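Winter Lights in Bistthorpe, a thread. Typing on the bus so bear with me 1/

Ok so the Lantern Walk is back on. Same neighbourhood, new route, and they've finally put the info up after a month of hints.

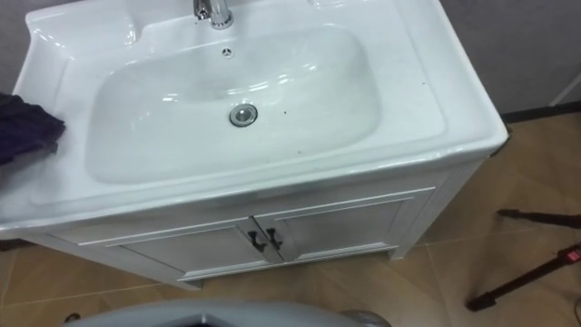

It starts at the old Direx building now, not the library. Doors at 4 pm for anyone who wants help lighting up, walk leaves once it's dark. Date is 10/02/2024. Put it in your phone, people asked me all January and I had nothing to tell them 2/

Route: down the hill, past the Cuadros bakery, along the harbour path, finish in Zavberg Square. Flatter than last year. Much flatter. My knees send thanks 3/

Big change – no marching order. It used to be school groups, then the cultural associations, then the rest of us shuffling along at the back in the slush. This time you join wherever you like. I love this. My aunt does not love this, she has walked with the same banner for years and wants her spot 4/

Registration. You only need it if you're bringing a large lantern, meaning anything that takes two people to carry. 199 large ones signed up as of last night which is wild for us. Small lanterns just show up 5/

Real candles are out. Battery or LED only. Yes I know. Yes I also miss the smell. But somebody's paper heron went up on the bridge last time and the fire dept was pretty clear afterwards 6/

Accessibility stuff becuase it was the top complaint: there's a shortened route starting at the bakery, benches along the harbour part, and a quiet zone behind the bandstand with no drums. Drums stop at the corner before it. Ask anyone in an orange toque 7/

Music in the square after. Two choirs, the steel band, and the fiddle kids who were honestly the best thing last year. Dumplings and pea soup on the east side, bring cash, the card machine hated the cold 8/

Money: the fundraiser closed at 1,019 dollars over the goal so the lantern workshops stay free. 81 spots left across all of them when I checked at lunch. They go fast, esp the evening ones. Glue and wire are supplied, bring your own scissors if you're fussy 9/

Parking is going to be awful. Don't. The harbour bus runs late that night and it's free after supper 10/

Someone asked if dogs are ok – yes on the route, no in the square. Colour your leash with glow tape or whatever so people don't trip over it, I went down hard last year

Ok my stop. Will add the rain plan when they post it, nothing up yet 11/11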